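Lirnon Laundry Episodes: recording rules and data card

Version 2. Maintained by the Skornirdale group. Replaces the notes in the Mendoza folder.

Contents
797 episodes of front-loader loading and unloading, head camera view, with joint states. 700 are for training. The rest are held out and must not be used for tuning.

Before recording
Open the washer door fully. A half-open door swings into the forearm.
Confirm that the machine is idle and the program selector is off.
Set the basket on the floor within reach of both hands.
Keep people out of arm's reach. One operator holds the stop button and does nothing else.

During recording
Limit hand speed near the gasket and the door glass.
Stop on any contact alarm. Do not resume the same episode; label it "aborted" and start a new one.
Check cable slack at the wrists every 8 episodes.

Labels
Phase labels are reach, grasp, transfer and release. Reach ends when the hand passes the lip of the drum.
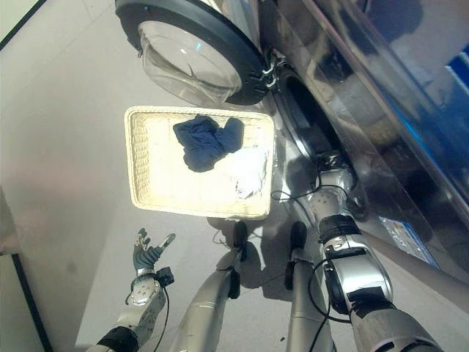
Jallar asked in review whether an aborted episode should count toward the total, given that the joint data up to the stop is still valid. It does count, and the flag stays in the metadata. Filter on it if you need complete runs only.

Known gaps
No top-loading machines. Force readings are missing from the earliest episodes.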